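**Ticket 43 – Pince gauche : perte intermittente du suivi**

Ouvert le 26 février 2023
Matériel : paire de pinces à main, cube de marqueurs, firmware Tritine 8
Priorité : normale

**Symptôme**
La pose de la pince gauche saute de plusieurs centimètres, puis se recale. La droite reste stable. Le journal Clisto signale « marker lost » sans code d'erreur.

**Essais**
1. Échange des câbles gauche/droite : le défaut reste à gauche.
2. Recalibrage sur 4000 images : aucun changement.
3. Stores baissés, néons seuls : sauts moins fréquents.

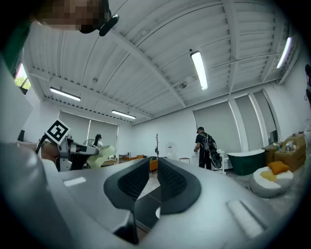
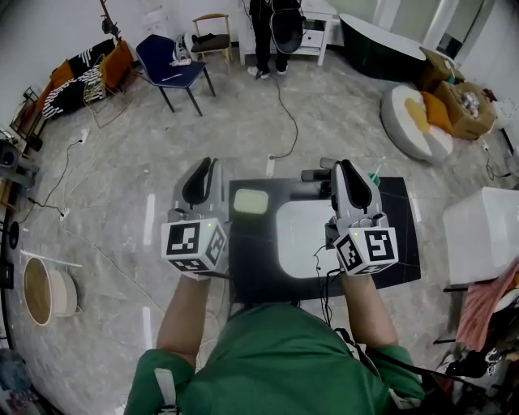

*Atelier partagé Iline – groupe Pinces et suivi*

Les voyants verts des deux cubes ne renseignent que sur l'alimentation. Ils restent allumés pendant les pertes, donc à ignorer pour ce défaut.

**Cause probable**
Reflet sur une face du cube gauche. Exposition fixée trop haut dans le profil par défaut.

**Correctif provisoire**
Exposition ramenée à 4 ms, gain inchangé. Deux sauts sur la dernière session, contre 43 avant réglage.

**Reste à faire**
- réimprimer les marqueurs sur papier mat
- refaire l'essai 3 stores ouverts

Statut : en attente de papier.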